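Slide 1, title. Say hello, wait for people to find seats, thank Tirta Ngui for the introduction and for letting the club have the 2 p.m. slot, when everyone is full of lunch and in a forgiving mood.

Slide 2. So, the Stundisthorpe robotics club. We meet through the school year and we finish up in June, and this year the project was called Timar. The idea came from Slamet Pillai, one of our older students, who wanted a robot to learn tidying by watching people tidy. (Pause here, parents usually laugh.) I told him that was far too big for us, and he went ahead and wrote the plan anyway, bless him, and it was a good plan!

Slide 3. Talk about the hand-held grippers. You squeeze, the fingers close, and the camera records what the fingers were up to. The students took to them much faster than I did. Mention that we asked for 100 recordings and had 70 we were happy with by the end, and that I'm proud of every one of those 70.

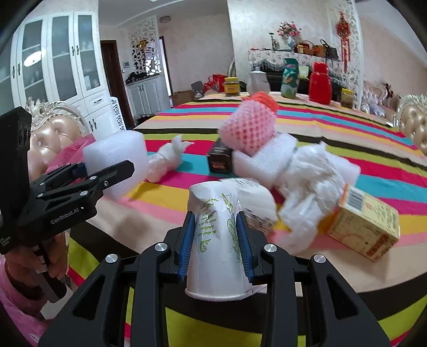
Slide 4. What went wrong, and please don't rush this one, it's the part other club leaders write down. Our first tries were too quick. Kids are quick! They would grab a thing and whisk it away before the recording had anything useful in it, so we made a rule: come in slowly, close, hold still, then lift. We lost 13 recordings to a full memory card as well, which was my own fault and I've been reminded of it plenty.

Slide 5. Light things were harder than heavy ones. Squeeze too much and you bend them, too little and they slide. Slamet kept a notebook on this, page after page, and I'd love to read from it if there's time (the page with the corner folded down, start at the second paragraph).

Slide 6. Next year. We'd like to try the training step ourselves, on the old computer we call Correa, and we need somebody patient to help us with it. Leave the sign-up sheet by the door. Questions, then hand back to Tirta.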